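蒂莫·鲍姆加特（Timo Baumgart）接电话时正在拆一张床单。拆是字面意思：他用小剪刀沿着边缝一针一针挑，想看看厂家到底在里面藏了多少布。“藏了不到一指宽，”他说，“洗三回就该散了。”

他在斯塔伦顿（Stalunton）开洗衣店，店名叫Idwood，和木头没有关系，是上一任店主留下的招牌，换一块太贵。八月里我去找他，想谈谈一个看起来没什么可谈的题目：人为什么总是晾不好衣服。

“因为大家觉得洗完就结束了，”他说，“洗衣机响一声，人就下班了。衣服在桶里闷一个下午，晚上拿出来一闻，开始骂洗衣液。”

他对洗衣液没有好感，对柔顺剂更没有。店里的货架上一瓶柔顺剂也不卖，有客人问起，他就请对方摸一摸用了多年柔顺剂的毛巾，再倒一勺水上去。水珠在毛巾上滚来滚去，客人一般就不问了。 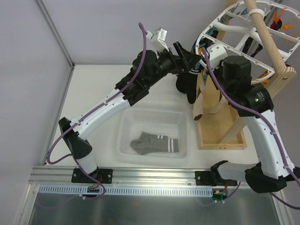 搭档雷菲尔韦·库马洛（Refilwe Khumalo）管的是熨烫和算账，脾气比他急，话比他短。她认为家里晾衣服的第一条规矩是留空，第二条还是留空。“两件衬衫贴在一起，就等于一件很厚的衬衫。”她不赞成把衣服摊在桌上阴干，哪怕是张白面的干净桌子，看着再体面，贴着桌面的那一层照样捂着。毛衣例外，毛衣要平放，下面垫毛巾，中途翻一次面。说到翻面，她看了鲍姆加特一眼，后者低头继续拆床单。

这里头有旧账。去年他替一位老主顾晾一件羊毛开衫，忘了翻，也忘了那是羊毛，直接挂上了衣架。开衫长了一大截，主顾倒很客气，说正好可以当大衣穿。那位主顾后来把衣服改送到Buschmann去洗，隔着两条街，每次路过Idwood还跟他们打招呼。“打招呼最伤人，”鲍姆加特说。

我问他店里一天要过手多少件。他翻出账本，上个月是2313件，再上个月是2509件，少掉的那些他归咎于天气：天一热，人就穿得少。库马洛归咎于那件开衫。

谈到袜子，两个人难得意见一致。袜子必须成对晾，袜口朝上还是朝下可以争论，分开晾则没有商量的余地。店里有一只纸箱，专收落单的袜子，上面写着“寻主”，库马洛估计里头一大半的主人已经把另一只扔了。鲍姆加特每年清一次箱子，每次都清不下手。他说有一只墨绿色的，针脚很好，再等等。 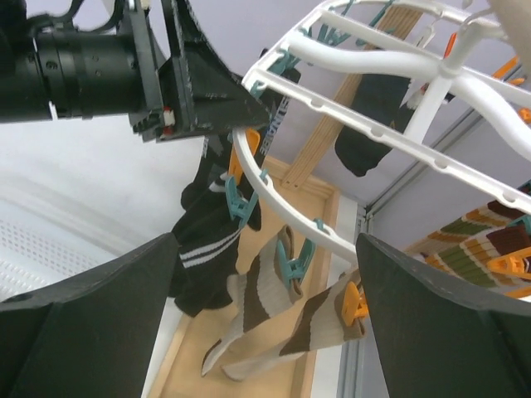

白色塑料圆形晾袜架，圈上带一排小孔。

至于架子本身，他推荐圆的，理由很朴素：圆的能转，里侧的东西轮得到风。库马洛推荐方的，因为方的靠墙放得下。他们为此吵过，吵完各买了一个。店里那台叫Jimura的老烘干机倒是谁也没推荐，它烘一桶要很久，声音像有人在里面搬家，9年了还没坏，两个人都有点失望。

“南方人来信问，梅雨天怎么办，”我说。

“开风扇，”库马洛说。

“对着衣服下半截吹，”鲍姆加特补充，“水往下走，领子早干了，下摆还在滴。大家都吹领子。”

他又说，脱水多转一次比多晒半天管用，不过真丝别这么干，牛仔裤里外翻过来再晾，裤腰撑开，口袋掏出来。说到口袋他忽然兴致很高，讲起从客人口袋里摸出过的东西：钥匙、半块饼干、一封没寄出去的辞职信。信已经洗成一团，字倒还认得几个。他把它晾干，夹平，还给了那位客人。

“他后来辞职了吗？”我问。

“没有，”库马洛说，“他现在每周来两次，衬衫，要上浆。”

采访结束时快到傍晚六点，店里还有一筐床单没有叠。叠床单需要两个人，鲍姆加特看了看我。我抓住了两个角，据他说抓错了一个。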